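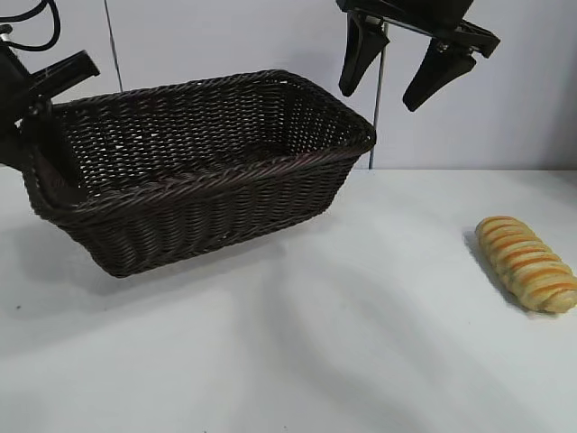
4. Setting up the basket and roll exercise

You've got both arms bolted down and homed, so now comes the fun part! This section takes you through the first proper two-arm job on the Clundora bench cell. It uses a basket and a bread roll, and by the end of it you'll know a lot about how your grippers behave. Fung-ping Fang wrote the original version in February 2019 and we've kept her order of steps, which still works beautifully.

Before you start
Finish section 3 (homing and cable check). Keep the stop button within reach of whoever is at the bench. You'll also want a soft cloth and the small hex key from the Treltlow tool roll.

4.1 Placing the objects

1. Wipe the tabletop and let it dry. Crumbs left over from the last session will throw off the table height check.

2. Put the basket on the table, empty and right way up. A dark basket on a white table gives you lovely clear edges, but any colour that stands out will do.

3. Lay the roll to the right of the basket, on the diagonal, with clear table between the two. Keep it well inside the reach of the right arm.

4. Open the Sturby panel and load the profile called BASKET 2. Check that the speed reads 8 per cent. Leave it there for your first few runs, even if you're itching to turn it up.

4.2 Checking the open position

5. Press OPEN BOTH. The fingers on each gripper should spread wide and stay there.

6. Jog each arm to its ready position. The fingers should be above the table and touching nothing. 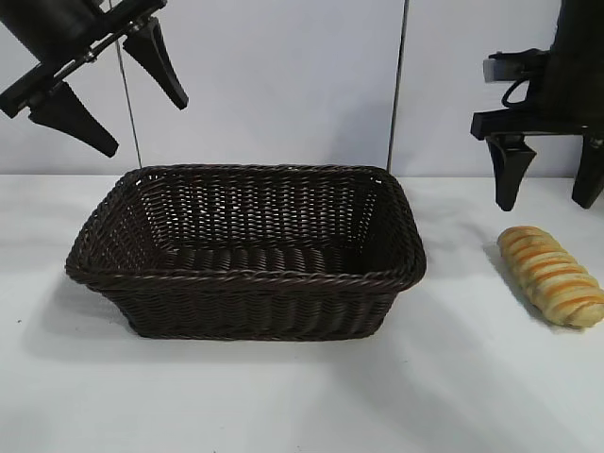
Figure 4-2. Ready position: both grippers open and clear of the basket, roll and table.

7. Get down to table level and look along the surface. If a fingertip is resting on the table or the basket rim, raise that arm before you do anything else.

8. Look over the cables at each wrist. A loose, easy curve is what you're after. If a cable pulls tight as the arm moves, go back to section 3 and give it more slack.

Caution: Keep your hands out of the basket whenever the arms are powered. The left gripper reaches inside the end wall to take hold, and there isn't room in there for your fingers too.

4.3 First grip

9. Jog the left gripper to the left end of the basket, with one finger inside the wall.

10. Close slowly in single steps and stop as soon as the wall is held. Woven sides have a fair bit of give, so go gently.

11. Save the position. The panel shows code 564 if the save didn't take. Press SAVE again and it should clear.

12. With the left side holding, bring the right gripper over the roll, open, and lower it until the tips are either side of the crust. Close to 80 on the Yu scale. If the roll dents, open up a little and try again.

Note: Real bread is great practice, but it changes through the day. Swap it for a fresh roll when the crust goes hard, and save your grip value again afterwards.

13. Press OPEN BOTH, return to ready and switch the arms to standby before you reach in to move anything.

Once you can run steps 5 to 13 cleanly, go on to section 5, where the roll goes into the basket.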